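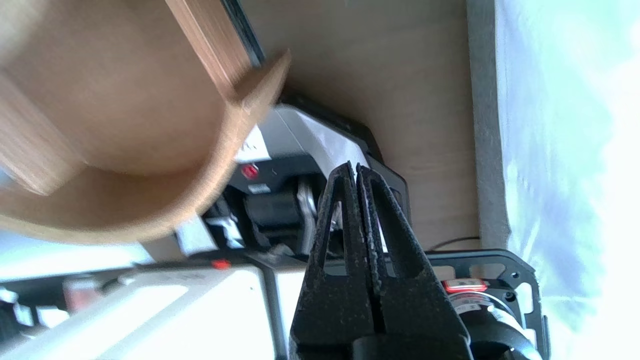

*A small red button on a black surface.*

# Buttons in a Guest Room

A button is a simple kind of switch. Pressing it sends a signal, and the signal asks something to happen. A guest room in a hotel can have many buttons, and each kind has its own work to do.

## The remote control

Most television remotes send their signals with infrared light. Human eyes cannot see this light, but a sensor on the television can. Each button makes the light flash in its own pattern. One pattern means "louder." Another means "next channel."

Some remotes can also learn. The new remote is put into learning mode and placed head-to-head with the old one. When a button is pressed on the old remote, the new remote receives the pattern and stores it.

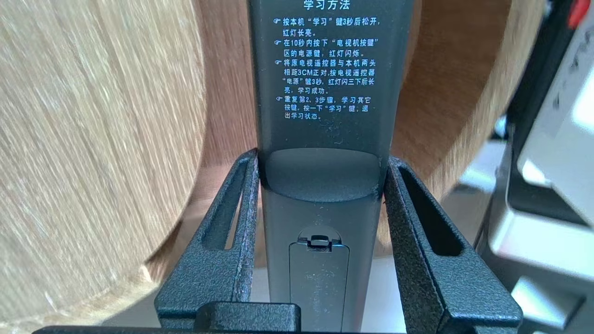 A gap of three centimeters between the two remotes is enough for this kind of lesson. The power button is often taught first, and the other buttons follow one at a time. Batteries go in under a cover on the back – please ask an adult before opening it.

## The telephone

A corded telephone has two main parts. The handset is the part held to the ear. It contains a small speaker for listening and a microphone for talking. The base holds the keypad. A coiled cord joins the two parts, and the coils let it stretch and then spring back.

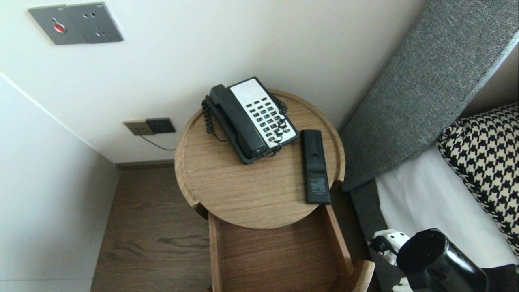 Lifting the handset tells the telephone that someone wishes to make a call. Each number key then sends its own signal down the line. In many hotels, a short number reaches the front desk.

## Buttons and sockets on the wall

A red button on a wall may be used to call for help. It should be pressed only when help is needed. Sockets carry electricity, and nothing but a proper plug belongs in them.

## Words to know

**Infrared:** a kind of light that people cannot see.

**Handset:** the part of a telephone used for listening and talking.

**Keypad:** a group of buttons set out in rows.

*Text: Carola Mühlbauer*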